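Wedstead lab puts two sets of gripper fingers through the cupboard test

February 23, 2022

Stiff fingers or soft ones? It sounds like a small question, but it has kept the handling group at Wedstead busy since November, and this month the group finally sat down with the two designs and ran them against each other on the kind of jobs people do at home without a second thought.

The two contenders are hand-held grippers. Each has a pair of fingers worked by a trigger and a wide-angle camera that looks out over the fingertips. A person carries the tool, does a chore with it, and the recording is later used to teach a robot arm the same chore. That means the fingers matter twice: they have to be comfortable for a person to use, and whatever they can do, the arm has to be able to repeat.

Ernaler, the older of the two, has flat, hard fingertips. Its rival, Sugden, has ridged fingers backed by ribbed pads that give when they are pressed. Both bolt onto the same body and both carry square printed markers, so the software can tell from the video how far apart the fingers are at any moment.

"I came in as an Ernaler person," said Sølve Berge, who leads the trials. "I like a finger that stays where I put it. You always know what you've got. But I kept reaching for the other one at the end of the day, and at some point you have to ask yourself why!"

The group settled on 19 tasks. Some are very plain, such as moving a mug from one shelf to the next or picking up a spoon that is lying flat on a table. Others were chosen because they had gone badly before. Doors are on that list, and so are shoes, towels, paper bags and anything with a loop on it. Every task was done 30 times with each set of fingers, by two operators who swapped tools halfway through so that neither design got all the fresh hands.

Cabinets got a lot of attention. A small round knob is a tough thing for a gripper. The fingers have to close on it squarely, pull, and then let go at the right time as the door swings away in an arc. After that comes whatever is inside, and soft things with no obvious handle are a special headache. Squeeze too lightly and they slide out. Squeeze too hard and they fold, and then they don't go back down the way they came up.

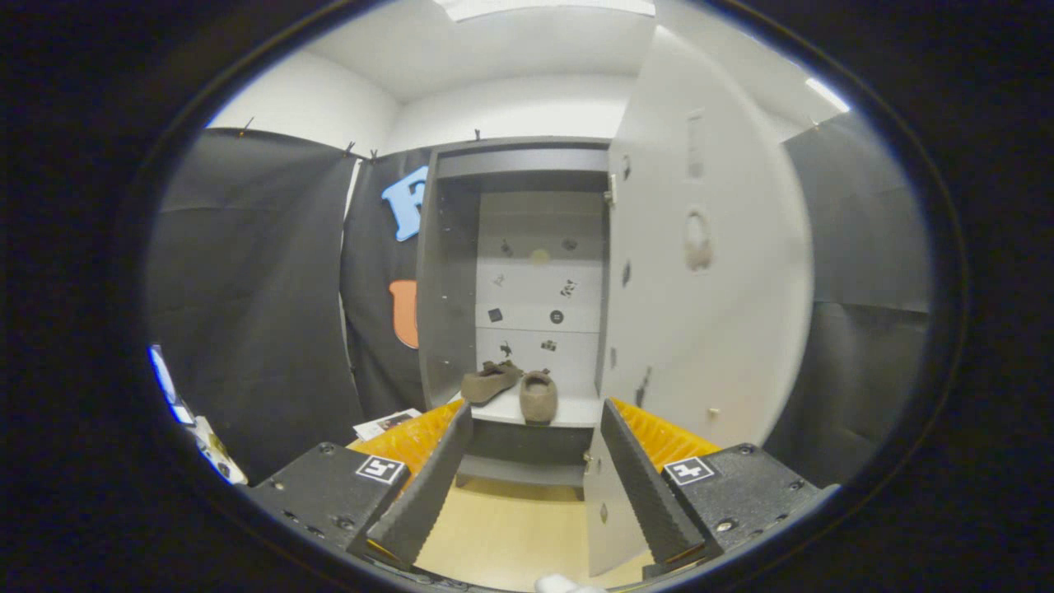
Ridged fingers and orange pads on either side of the view, with the cabinet open and two brown slippers on the shelf.

Berge says slippers have become the group's favorite test item, partly because everybody has an opinion about the right way to pick one up. Some operators go for the heel. Some put one finger inside the opening and one outside, and a few simply grab the whole thing across the middle. The group did not set a rule, and the recordings are more interesting for it.

The results lean toward Sugden, though there is plenty in them for fans of the hard fingers. On soft items the ridged set had far fewer drops, and operators said they spent less time lining things up. On knobs it was close. The ridges hold well once they are on, but they are wider, and on a knob set near the edge of a door they tend to bump the panel first. On thin, flat items Ernaler won easily. It got under the spoon nearly every time, and Sugden mostly pushed it around the table.

Then the recordings went to the arm, and that is where things got exciting. Renato Arancibia looks after the arm and its controller, and he had expected the softer fingers to cause him trouble. A finger that bends is harder to predict, and small errors in position can grow quickly over a long task.

"It went the other way," Arancibia said. "The give in the fingers soaks up my mistakes. If the arm arrives a little to one side, the pad leans over and the grip still closes. I watched it open a door, miss slightly, and just carry on. I called Sølve in from the hallway to see the next one."

He tried the arm with two controller settings, a quick one and a gentle one that backs off as soon as it feels resistance. With the hard fingers, only the gentle setting could be trusted on doors. With the soft fingers he could use the quick one for most of the work, and the whole cabinet routine felt a good deal less like watching paint dry.

Not everything went smoothly. The wide-angle lens takes in nearly the whole workspace, and that is great for finding the next object, but straight edges come out bent and the software has to correct for that before it can judge distance. A shadow falling over one of the markers also spoiled a handful of runs, which had to be done over. Arancibia has asked for a brighter, more even light over the bench and would like the markers printed on a duller material.

There is a wear question, too. The hard tips look much as they did in November. One pair of soft pads has already been replaced after the ribs began to split near the base, and the group is keeping a log to see how long the new ones last.

Next up is a third design from Zanville, with ridged fingers that narrow to a thin hard edge at the tip. The idea is to keep the good grip on slippers and towels and get the spoon back as well. The first set is due at Wedstead this spring, and it will go through the same 19 tasks. Berge has already called dibs on the first cabinet run.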